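## 4.2 Check the workspace before starting the planner

Run this check in Niltska each time the planner service is restarted. Both arms must be enabled and holding at the ready pose.

1. Open **Perception > Live view** and select the fixed camera.
2. Place two cups upright on the paper, well apart.
3. Confirm that both grippers are clear of the cups.
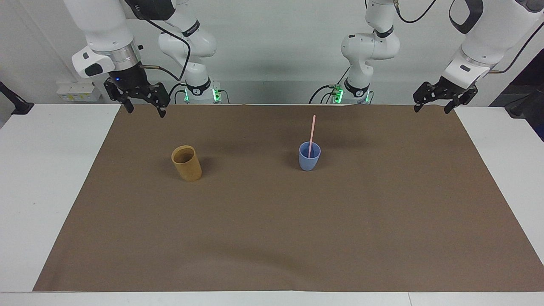 *Figure 11. Ready pose, with a tan cup and a blue cup with a straw on the paper.*

4. Click **Detect**. Each cup should get its own outline and label.
5. Select a cup and click **Plan only**. The path is drawn on screen and the arms do not move.
6. If the planner reports error 1891, clear the scene cache and repeat from step 4.

**Note:** Left and right are named from the robot's side. In this view the right arm appears on the left.

**Caution:** A straw may be missing from the collision model. Set the approach height by hand before you click **Execute**, and keep your hands off the table.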